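Introduction to Robot Learning
Course handout 4: Hand-held grippers and teaching by showing
Odcombe Hall, upper level
29 October 2018

Welcome back, everyone, and thank you for the project outlines. I have read all of them, some of them twice, and I enjoyed the read very much. A few of you are planning something that would keep a whole department busy for years, so please come and see me and we will find the small, friendly piece inside it that can be done by the end of the term. Nobody will lose marks for making a plan smaller.

What we covered last time

We talked about the old way of programming an arm, where you write down each position and the arm goes there. It works beautifully as long as the part is always in the same place. Then we moved the block by the width of a thumb and the arm closed on air, and you all groaned, and that was really the lecture. Keep that groan in mind while you read this handout.

The other way is to show the robot what you want, many times over, and let a program work out what your showings have in common. We call each showing a demonstration. A demonstration, for our purposes, is a recording of where the gripper was, how far open it was, and what could be seen from it, from the moment you start a task until the moment you finish.

Working with the hand-held gripper

You will be in pairs again, and each pair has its own folder on the course drive. One of you handles the gripper and the other keeps the log, and then you trade. I know the logging job sounds dull - I was a student too - but the log is where we find out why a recording went strange, and the pairs with good logs in August had a much easier time of it than the pairs with good memories.

Each person records 12 demonstrations of the folding task for practice. Please don't send these in, they are only for your hands to learn. After that the class collects its shared set, and the target is 300 demonstrations for folding and 700 for pick and place, so 1,000 altogether. It sounds like a mountain, I know, but it goes quicker than you would think once everybody has found a rhythm.

Some habits to get into:

Start from a still hand. Hold the gripper steady for 2 seconds before you move, and again when you are done.
Move at the pace you would use to pass someone a full cup of tea.
Keep the square marker clear of your sleeve. If it is covered, the tracking has to guess.
Open the fingers fully before you reach for cloth. Half-open fingers push the cloth away.
If you fumble, finish the task anyway and write "fumble" in the log. We will decide together in class which of those to keep.
Change the starting position of the cloth each time, even when you have found one you like. Especially then!

Naming your files

Use the pair name, then the task, then the number, with a hyphen between each and no spaces. The Lerdale pair would write Lerdale-fold-07, and the Asano pair would write Asano-place-07. Two people last term used spaces and we spent a good part of an afternoon putting that right, so do please check before you upload.
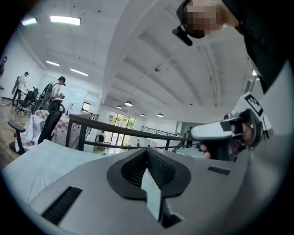
Why do we record with a gripper in the hand when we could drive the robot arm itself?

Mostly for speed and for feel. Driving an arm from a controller is slow, and most people move stiffly when they do it, so the recordings come out stiff too. With the gripper in your own hand you move much as you normally would, and a room full of students can record at once without sharing one arm. The price is that you can reach into places the arm can't, so we have to check every demonstration against what the arm is able to do.

Reading and homework

Please read the Omerović notes, sections on marker tracking and on lost frames. The middle part has a fair bit of math in it. Go gently, and if the second page makes no sense, skip to the worked case and come back to it.

Then write one page on a chore you do at home with one hand. Say where your fingers go first, what you look at while you do it, and what you would need to change if the thing you were holding were twice as heavy. Bring it on paper, as we will be swapping them across the tables.

Gripper chargers go back on the shelf with their cables wound up, please.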